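Objet : Re: [mobilier] Table basse noire, votre avis ?

Bonsoir la liste,

Merci Maya pour ta réponse de samedi, je la reprends plus bas. Le coin salon, avec la table noire et la méridienne :
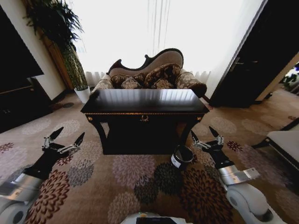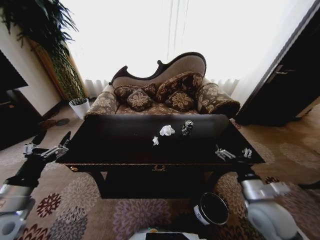
Donc, la question du plateau ! Maya écrivait :

> Avant de parler de vernis, essaie un chiffon doux à peine humide, puis un chiffon sec, toujours dans le sens du fil. Et surtout pas de produit à vitres, j'ai ruiné une console comme ça. Pour le laiton, tu le laisses tranquille ou tu le fais briller ?
>
> Maya Bitar

J'ai fait le coup des deux chiffons sur un petit bout dans l'angle, c'est déjà mieux (les traces de doigts, sur du noir brillant, quelle plaie). Pour le laiton, je le laisse comme il est, je l'aime bien un peu éteint. Par contre le filet doré du devant m'inquiète, je n'ose pas frotter, quelqu'un a déjà nettoyé ce genre de dorure ?

Autre chose : Wai-kit me propose la cire Loratura, 57 euros le pot, ça me paraît cher pour une seule table, non ? Si l'un de vous en a un fond à partager, je suis preneuse, je passe le chercher.

Et pour les coussins à fleurs, Feng-yi, oui, je les garde tous les quatre ! Ils vont avec le tissu de la méridienne et j'y tiens. Les housses passent au lavage à la main la semaine prochaine.

Bonne soirée à tous,

Ching-wen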